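Idier Kustum 31 — Caja de conservación para archivo y fondos locales
Inicio / Archivo y museo / Contenedores / Serie Kustum

Referencia: KUSTUM-31
Fabricante: Idier
Distribución: Daher, suministros para patrimonio documental
Disponibilidad: bajo pedido, plazo de 30 días

Descripción

La Kustum 31 es una caja de tapa abatible para el almacenamiento horizontal de documentos, mapas plegados, fotografías en papel y expedientes de asociaciones históricas, archivos municipales y museos de pequeño formato. Se suministra plana y se monta sin adhesivo ni grapas. El cartón es macizo, de fibra de celulosa blanqueada, libre de lignina y con reserva alcalina. No lleva recubrimiento plástico en ninguna de sus caras.

La altura interior permite apilar hasta siete carpetas de cuatro solapas. Para fotografías en color, negativos o cianotipos debe pedirse la variante sin reserva alcalina (KUSTUM-31N), de idéntica geometría.

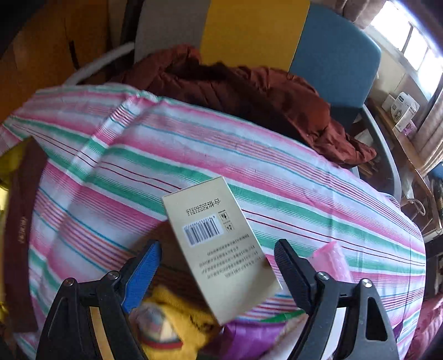 Caja de cartón con código de barras y código de producción impresos.

Características técnicas

Formato interior: 31 x 22 cm
Gramaje: 653 g/m²
Color exterior: gris claro
Color interior: blanco natural
Cierre: lengüeta doble, sin piezas metálicas
Unidad de venta: paquete de 30 cajas

Identificación y signaturas

El frente dispone de una ventana troquelada para etiqueta. La etiqueta se introduce por el interior y puede sustituirse sin dejar restos en el cartón, lo que resulta práctico en fondos en proceso de catalogación, donde la signatura provisional suele cambiar. Se recomienda lápiz de grafito o tinta pigmentada estable. Las etiquetas autoadhesivas no son compatibles con la garantía del producto.

Las cajas encajan en las baldas de la estantería Brerkevo de fondo corto. En baldas de otros fabricantes conviene comprobar antes el fondo útil — la lengüeta necesita un centímetro libre para abrirse sin extraer la caja.
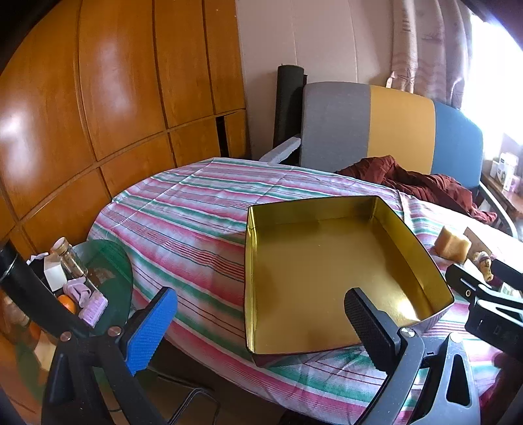
El montaje se realiza sobre una superficie limpia y lisa. Se pliegan primero los laterales largos, después los cortos, y por último se introducen las pestañas en las ranuras del fondo. Los hendidos admiten un número limitado de plegados; una caja desmontada repetidas veces pierde rigidez en las esquinas y no debe apilarse.

Almacenamiento y carga

Apilado máximo: cuatro cajas llenas. Humedad relativa recomendada en depósito: entre el 40 y el 50 %. Las cajas sin montar se guardan en horizontal, en su embalaje de origen y separadas del suelo.

Documentación

La ficha técnica fue revisada por Svetozár Šťastný el 10 de enero de 2022. Sustituye a la versión de octubre, en la que el gramaje figuraba sin la tolerancia de fabricación. El certificado de lote se entrega con el albarán a petición del cliente.

Productos relacionados

Carpeta de cuatro solapas Kustum
Caja para planos enrollados Idier
Estantería Brerkevo, fondo corto
Cinta de algodón sin blanquear, rollo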